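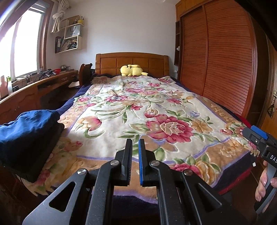
Floral blanket and yellow plush toy on the bed.

Progress report on the Motudora field recorder, second period
Prepared for the Goodall fund by Mavis Mbeki, Jislow

Since our February report we have finished the new preamp board and have started testing the recorder with real musicians. The work is on plan except for one item, the headphone output, which I explain below.

Preamps and recording
The recorder now takes 12 inputs at the same time. The noise that we reported on the last two channels came from the power supply, and the workshop in Drirham has moved this part to a separate board. After this change we made 166 test recordings, mostly of choir and hand drums. In 7 of them the file was not closed correctly when the battery was removed. The audio could be recovered, but we want the recorder to do this by itself at the next start.

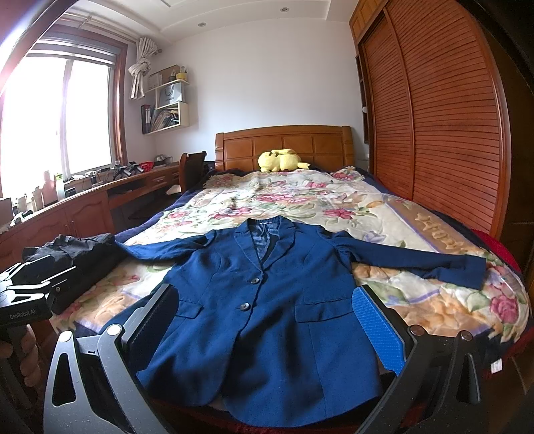 Small clip microphones were the second subject of this period. Speech recorded at chest height sounds dull if the microphone is turned a little, and clothing adds its own noise. A buttoned blazer with notched lapels, like the navy blue one on the bed, gives two natural places for the clip, the left lapel or the right. We compared both, with the cable inside the jacket and outside. The inside cable was quieter when the speaker was walking - the outside cable was quieter when sitting. Both results will go into the user guide.

Headphone output
The output is still too weak for high impedance headphones. We have ordered a different amplifier chip, and its delivery is late. I ask to move this milestone to the next period. No additional money is needed for it.

Budget
From the parts budget 492 dollars remain. We plan to use them for connectors and a second battery holder.

Next steps
- repair of unclosed files at start
- headphone amplifier, when the chip arrives
- loan of up to five recorders to music teachers in Drirham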